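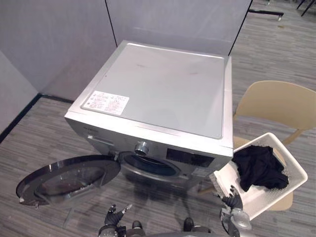

Safe Habits Around a Household Robot: What We Learned From Writing Our Own Rules
Student Project Report, Clovitz Technical College
September 6, 2023

Introduction

When our group signed up for the summer automation project, most of us expected to spend our time making a two-armed robot do laundry. We did get to do some of that, and it was every bit as slow and as fun as you might imagine, but the part of the work that fell to me was the rulebook. Our instructor wanted a short set of working rules that any new student could read before stepping into the practice room, and she wanted them written by the people who would have to follow them. This report explains how we wrote those rules, what we changed along the way, and what I would still like to fix before the next group starts in October.

Where we started

The college already had a safety sheet for the Dredmont lab, which is where the older industrial arms are kept. It is a good sheet for that room. The arms there are bolted down behind a fence, and the main rule is that you stay outside the fence while the power is on. A laundry task is a different sort of thing altogether. The robot works beside a washing machine and a chair with a basket on it, in a room with carpet tiles and ordinary walls, and sooner or later a person has to walk up and put the clothes back where they started. If we had simply copied the old sheet we would have had a rule that everyone broke on the first morning.

So we began by reading. We spent the first week with the general ideas behind risk assessment, and I will admit that I found this heavy going until our instructor told us to forget the vocabulary and walk through a normal session on paper, writing down every moment when a hand or a foot could be in the wrong place. That was a big help! We filled up far more paper than we had planned, and a lot of it had very little to do with the arms themselves.

The washer door

The best example is the door of the washing machine. It is a heavy round door, and when it is fully open it sticks out into the same space where the left hand of the robot likes to work. We talked about this for a long time. One side felt that the door position should be up to whoever was running the session, and the other side (I was on this one) felt it should be the same every time. We settled on a rule that the door is either fully open or latched shut before the arms are turned on, and nothing in between. A half-open door can swing when it is bumped, and then both the person and the robot are dealing with something that moves by itself.

We also added that the washer stays unplugged and the water supply stays closed during practice. It seems obvious when you read it, but our first draft left it out completely, and it was a student from another project who caught it.

The rules we kept

Our first draft had far too many rules, and people stopped reading halfway down the page. We cut it to 8, and this is the wording now posted by the door:

1. Two people for every session. One runs the robot and the other keeps a hand near the stop button.
2. Test the stop button before the first run of the day and again after any break.
3. Check that the washer is unplugged and the water is closed.
4. Set the door fully open or latched shut.
5. Put the basket flat on the chair and check that the chair does not rock.
6. Say "clear" out loud and wait for the other person to say it back before starting a run.
7. Stop the arms before reaching into the basket or the drum, even for one sock.
8. Write down anything odd in the log, including things that fixed themselves.

Rule 5 caused some grumbling. We found that a basket set down in a hurry often ends up tilted, and people thought of this as a question of tidiness. I still think it belongs on the list. Fingers that are reaching for clothes come very close to the rim, and if the basket slides, the natural thing for a person to do is to jump in and catch it. Rule 7 is there for the same instinct.

Trying them out

Over the summer we logged 339 runs using the Silix planner, which is the control program our college wrote for student use. I read through the whole log for this report. Rule 6 was the one most often skipped, mainly late in the afternoon when the same two people had been working together for hours and felt they could read each other's minds. Moving the log sheet next to the start switch made a difference, as there is now a small box to tick for each call.

What I would change

I would like the sheet to say something about clothing. We practiced mostly with dark clothes, and it can be hard to tell where one piece ends and the next begins, so a sleeve may come along when you did not expect it. I would also like a proper rule for visitors – at the moment we just ask them to stand by the wall, and the Ratanaporn Hall open house is coming up in October with a good many families expected. A taped line on the carpet would be a start, and I have asked whether the tape will come off the tiles cleanly. I am still waiting to hear.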